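Sorting toy vegetables with two arms: a talk with the author of the Zidlow study

The Zidlow study asked a narrow question: if two robot arms learn a sorting task from human demonstrations, does it help to show them their own mistakes? The team at Lullel taught a pair of arms to put toy vegetables into bins, then trained the controller again with recordings of people taking over when it went wrong. We spoke with the study's lead author at the lab.

"We picked toy food for a dull reason," the author said. "It comes in shapes that are awkward in different ways. A carrot rolls and a pepper doesn't, and the stem gets in the way of the fingers." In one layout, red peppers and small orange carrots are spread over a white tabletop between the two arms, with a clear container for the peppers and an empty gray tray.

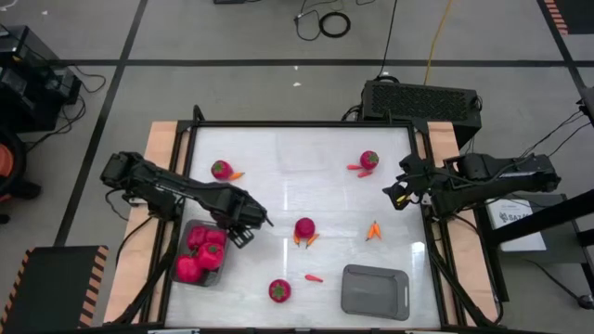
What the corrections changed

The first controller was trained on 98 demonstrations. It handled single objects well and did badly when two lay close together. The author said it would often close on both, lift, and drop one.

"More demonstrations of the same kind didn't fix that," the author said. "People are good at the task, so they never get into the bad positions. The controller gets into them all the time and has no idea what to do next."

The team then let the controller run and had an operator take over as soon as a grasp looked wrong. Only the takeover and the recovery were kept, up to 10 seconds each. After 46 of these corrections were added, the dropped second object became rare. The author was careful about how far to push the result.

"It's one table and one kind of bin. I wouldn't promise anything for a kitchen."

Much of the gain came from the close view between the gripper fingers, the author said. With four red strawberries already in the clear bin, the arm has to find a place to let go, and the overhead view alone gave it too little to work with.
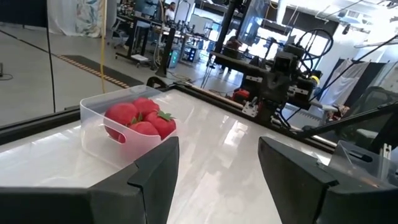
Page last changed: July 22, 2018

The two arms share one controller, a choice the author defended at some length. An earlier version, built on the Kemppainen planner, ran each arm separately and used a rule to keep them apart. It was safe and slow. "One arm would stop and wait for the other, even when they were nowhere near each other. With a single controller, one arm can carry a tomato while the other stays open and out of the way."

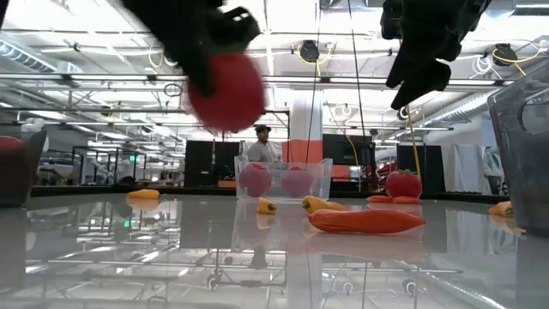

There are still failures. The shiny tabletop shows a reflection under every object, and the controller sometimes reaches too low. The author tried a matte sheet and took it off again after 4 days. "The sheet wrinkled, and then it was learning wrinkles."

The next round, planned for October, will move the setup to a second site at Nisside, with different lighting and operators who had no part in the first recordings. The author wants to know whether the old corrections carry over or have to be collected again.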